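About Skamton

Desks, shelves and the small stuff that goes on them

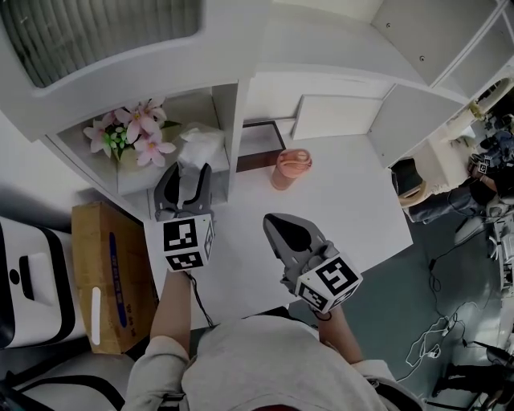 White desk with cubby shelving, pink tumbler, faux flowers in a cream-colored pot.

Skamton sets up desks. Home desks mostly, also dorm rooms, front counters, the odd sewing corner. We bring the desk and the shelf unit, put it together, and then stay to help you put your things where you'll reach for them. That second part is what people call us for.

Started in Grirthorpe by Pantelis Tzavaras, who was delivering flat-pack furniture and kept getting asked "so where would you put the printer?" He had opinions. Still does. First shop was half a garage on the Clinham road, 30 desks stacked on their sides and no heat. Now we have a proper showroom, 3000 square feet, with a loading door that sticks in May when it gets humid.

What we sell

White desks, plain tops, four widths. Shelving to stand over or beside them, open cubbies or with doors. The Matar line is our own -- cubbies with a vertical divider, deep enough for a plant pot and a box of tissues side by side. We cut those in the back room. Everything else we buy in and check before it goes out.

Small things too: faux flowers (lilies sell best, pink ones especially), pots, tissue boxes, tumblers with lids, picture frames, pin boards. Lids matter. Please put a lid on your drink if it lives next to a keyboard.

How a visit goes

We call the evening before with a time. Two of us come. Old desk comes out, new one goes in, shelves get fixed to the wall if your wall allows it. Then we clear everything onto the bed or floor and put it back a piece at a time. Whatever you use every day stays on the desk or the lowest shelf. Pictures and boards go at the back, leaned or hung, your call. Bag of things you dont want goes with us or stays, also your call.

Most desks take a morning. Corner desks longer. Our record for things taken out of one drawer is 43 pens, of which six wrote.

Things we get asked

Do you do just the tidying, no furniture? Yes. Same hourly rate, two hour minimum.

Real plants or faux? Either. Cubbies don't get much light, so faux in there and the real ones by the window.

Can I keep my own shelf? Sure. Send us the measurments first, height and depth, and tell us what the wall is made of.

Do you paint? No.

How far do you go? Grirthorpe, Clinham and the villages between. Further if you are ordering a full room, ask.

White marks easily, doesn't it? It wipes down fine with a damp cloth and a drop of dish soap. No scouring pads. Coasters in the basket by the till, take one.

The shop

Come in and move things around. Really -- the display desks are there for that, take the tumbler off one and try it on another. Pantelis will put it all back at closing. Parking behind the building, use the second entrance, the first one is the tire place and they get annoyed.

Open 9 to 5, later by appointment. Ring the bell if the front is locked, we're probably in the back cutting shelves.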